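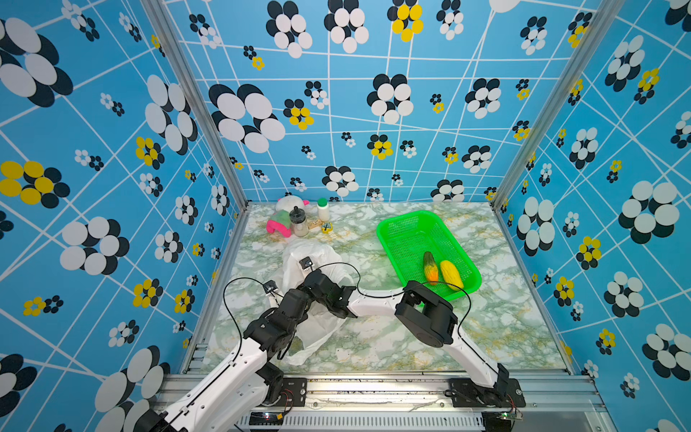

Bagging table and play produce: periodic inspection
Location: Nurkurton, bagging table
Inspected by: Luuk Maes
Second reader: Mirjam Bakker
Date: 2026-07-21
Previous inspection: March

Codes: OK = acceptable. C = acceptable with comment. R = repair or replace. NA = not applicable.

1. Table and surround

1.1 Tabletop level, no rocking under hand pressure. OK
1.2 Marble-pattern surface free of lifted edges, cuts and sticky residue. C
Comment: residue from old tape near the rear wall, strip 5 cm long. Remove with warm water and a plastic scraper. No solvent; the print has not been tested against it.
1.3 Wall panels fixed at left, right and back. OK
1.4 Flower pattern on panels intact, no flaking. OK
1.5 Panel corners closed, no gap that admits a finger. C
Comment: left rear corner has opened slightly compared with March. Still within limit. Measure again next time.
1.6 Floor clear within 200 cm of the front of the table. R
Comment: two cartons of spare bags on the floor. Moved to the shelf during inspection. Jolien Goossens to mark the floor area.

2. Basket

2.1 Rim smooth all the way around. OK
2.2 Perforated sides and base without cracks or broken webs. OK
2.3 Stands flat when loaded. OK
2.4 Washed since last inspection. C
Comment: washed, but no entry in the log. The log is the record; please fill it in on the same day.
2.5 Basket placed beside the bag, never on top of it. OK

3. Bags

3.1 Bags stored closed and out of reach of children. C
Comment: see 1.6. Acceptable after the cartons were moved.
3.2 One bag on the table at a time. OK
3.3 Bag free of tears before first use. R
Comment: 8 bags taken from the open Berkia pack, one with a split side seam. Discarded. Check the rest of the pack before it goes back into use.
3.4 Bag mouth opens toward the person loading and stays open without being tied or taped. C
Comment: thin film collapses when the bag is empty. It holds better once the first item is inside. Godelieve Prins has asked whether a heavier grade can be ordered.

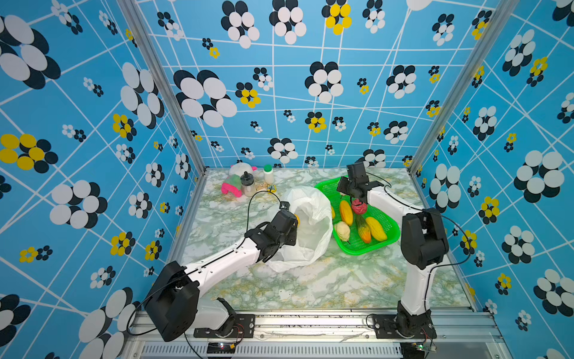
Item 3.4: bag during loading, basket to its right.

3.5 Used bags flattened and counted out at end of session. OK

4. Play produce

4.1 Items complete against the set list. OK
4.2 No loose stems, tips or other small parts. C
Comment: pear stem checked by pull test, holds. Repeat at every inspection, as this is the smallest attached part in the set.
4.3 Textured surfaces clean. R
Comment: dust in the recesses of the red berry. Soft brush, then air dry before it goes back in the basket.
4.4 Paint and color coat intact on carrot and yellow pieces. OK
4.5 No real food stored with the set. OK

5. Actions

1.2 Residue: Maes, before next use.
1.6 Floor marking: Goossens.
2.4 Log entry: Bakker.
3.3 Remaining bags in the open pack: Maes.
3.4 Quote for heavier film from Brodanetti: Prins.
4.3 Brush cleaning: Goossens.

Overall result: released for use once 1.2, 3.3 and 4.3 are signed off. Copy to Hendrik Hoekstra.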